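Lermont Stays > House Manual > Checklists > Bedroom

We use cookies to remember which checklists you have open. Accept / Manage

Bedroom safety and turnover check, with comments
Fleltov Street unit. To be done at every changeover, and properly (knees on floor) each May.

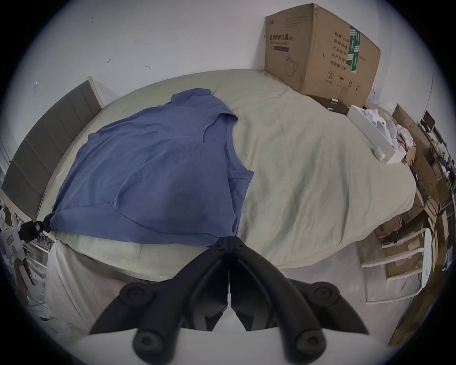

Tick, cross or N/A. A tick means you looked. It does not mean you stood in the doorway with a coffee and felt good about it.

1. Floor clear from door to bed
OK. Walked it with the light off, as a guest would at 2 am. Shins intact.

2. Bedding clear of the floor
Comment: the white sheet hangs down at the front of the bed. Tuck it. A trailing sheet is a fine way to meet the floor early, and the floor is a hard one.

3. Duvet flat, no lumps
Partial. Wrinkled all over. Not a safety matter, but a lump once hid a phone charger still plugged in at the wall, so we pat the whole thing down now. Nothing found this time.

4. Clothing off the bed
Cross. One blue T-shirt, short sleeves, laid out nearly flat with the hem hanging over the side. Check it for pins and clips before folding, especially the bottom corner, where the fabric is bunched up. Folded things go on the shelf. The bed is for people who have paid to lie on it.

5. Headboard secure
Needs attention. It's the grey padded one with the vertical stitching, and it leans on the wall. Push it with one hand at the top, then at each side. Any wobble, stop and write it down -- don't wedge a magazine behind it, as was done at the Daltus unit, where the magazine did very well for 13 days. Bracket kit ordered, Amarasinghe Hardware, part 745.

6. Bed frame and slats
OK. Sat on all four corners. One creak, which was possibly me.

7. Walls
Three small dark scuffs on the white wall by the bed. Cosmetic. Sugar soap first, paint second. Please don't use the leftover tin marked "white" from the hall cupboard. It is a different white and we have all learned this separately.

8. Shelf or rack beside the bed
Check the feet are level and nothing heavy is on the top bar. Bags belong in the wardrobe if they're staying and in the car if they aren't. Anything with a cord gets its cord looked at end to end.

9. Power points and heater gap
OK. Keep 1000 mm between the portable heater and anything made of cloth. The duvet counts as cloth. So do curtains, whatever the last inspector wrote.

10. Window opens and stays open
Tick, with effort. The clear opening has to be at least 400 mm by our own house rule. It passes. The latch is stiff and wants a bit of graphite, no cooking oil.

11. Smoke alarm
Tested, loud. Neighbour's dog confirms.

12. Under the bed
Torch, both sides. One sock. Not matched to anything on record.

Result: pass with follow-ups. Items 2 and 4 to be fixed on the spot, item 5 by Friday, item 7 whenever there's a dry afternoon and somebody in the mood. If the headboard bracket hasn't turned up by then, pull the bed hard against it, put a note on the door and ring the office before the next lot check in.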